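Madolstead College
Introduction to Cinematography
Unit 7: Day-for-Night

Reading before class: the chapter on exterior exposure in the course packet. Bring your light meter if you have one signed out.

What the term means

Day-for-night is the practice of shooting a night scene in daylight and making it look like night through exposure, filters, lighting and lab or grading work. It was common in westerns and low-budget adventure films, where the alternative was lighting a whole valley. It is less common now because sensors see well in low light, but it still gets used for wide landscapes, open water and anywhere a generator can't go.

We will look at two films in class. Fogh is a black-and-white western with a long pursuit across a salt flat. Brirnov is in color and has one day-for-night sequence, the river crossing. Take notes on where the shadows fall and whether the sky is in the shot.

Sun position

Most day-for-night works best with the sun behind the subject or behind and to one side. Backlight gives a bright edge on hats, shoulders and horses and leaves the faces dark, and viewers accept that as moonlight. Front light almost never works. It fills in the shadows and the shot looks like an underexposed afternoon.

Watch the length of the shadows. A high sun can pass for a high moon, but shadows that change direction between shots will give you away in the edit. In Fogh, the riders cast shadows toward the camera in the wide shots and the same is true in every closer angle. The crew would have had to work in a narrow part of the day to get that.

The sky

A bright sky is the most common problem. You have a few ways to deal with it:

Frame it out. Put the camera high and tilt down, or use a hill or a line of trees as the background.

Darken it with a graduated filter. This holds up in a locked shot. If you tilt, the dark band moves with the camera and shows.

Use a polarizer. It deepens a clear blue sky at the right angle to the sun and does little for an overcast one. Be careful with pans, as the effect is uneven across a wide lens.

Replace it in post. Leave a clean horizon if you plan on this -- loose hair and thin branches make it slow work.
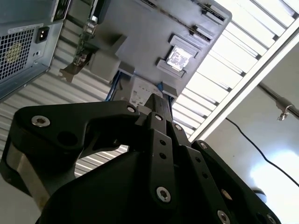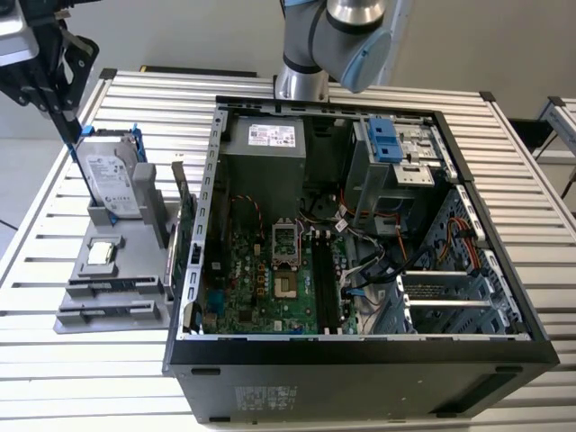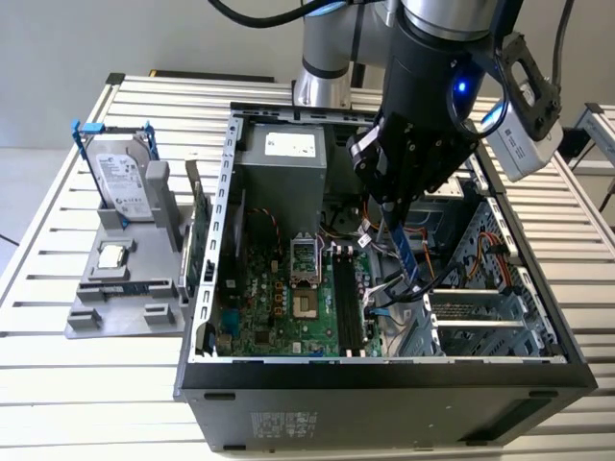
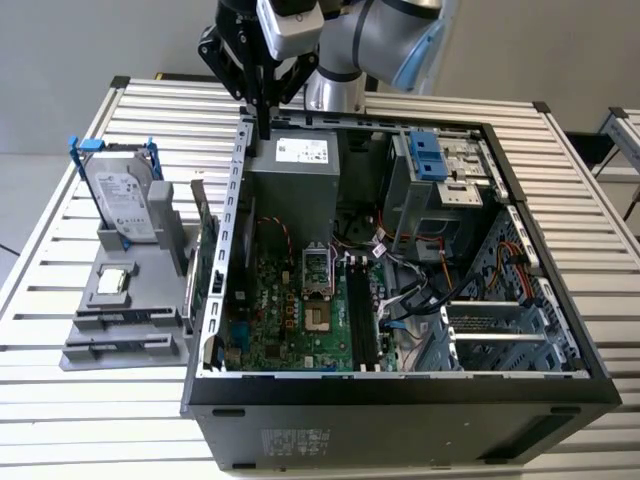 Exposure and Color

In general, underexpose by 2 stops and check the result against your gray card. Some people go to 3 in hard backlight. Past that you lose the faces, and lifting them later brings up noise. If you are recording in a format with good highlight range, you can expose closer to normal and bring the image down in the grade, but tell whoever is doing the grade, and shoot a reference with a slate.

In black and white, a red filter turns a blue sky nearly black and leaves clouds bright. It also lightens skin and lips, so the makeup has to be adjusted. Fogh shows this clearly in the shot of the two riders at the well.

In color, the usual approach is to cool the image, either with a tungsten white balance in daylight or in the grade. Students tend to go too blue. Pull some saturation out as well, particularly from reds and greens. Compare the river crossing in Brirnov with the campfire scene that comes right before it and note how little blue there is in the water.

Practical lights

A lamp in a window or a lantern in someone's hand helps sell the shot, but in daylight a normal bulb won't register. It has to be far brighter than it would be at real night. Test it on camera at the stop you plan to use. Headlights have the same problem. Ikik, the student short on the course drive, has a good example of a lantern scene where the bulb reads properly in the medium shot and disappears in the wide.

Wind and sound

Birds and insects heard in daytime are not the ones heard at night. Record wild tracks after dark if you can, and don't count on using the production sound.

Exercise

Shoot one exterior scene of 20 seconds or less as day-for-night. It must include one wide shot and one closer angle that cut together. Hand in the ungraded footage along with your final version, and a page listing the stop, filters, white balance and time of day for each shot. Work in pairs if you like, but each person hands in a separate grade.

For next time: Unit 8, mixed color temperatures in interiors. Filter kits go back to the equipment room by 4 p.m.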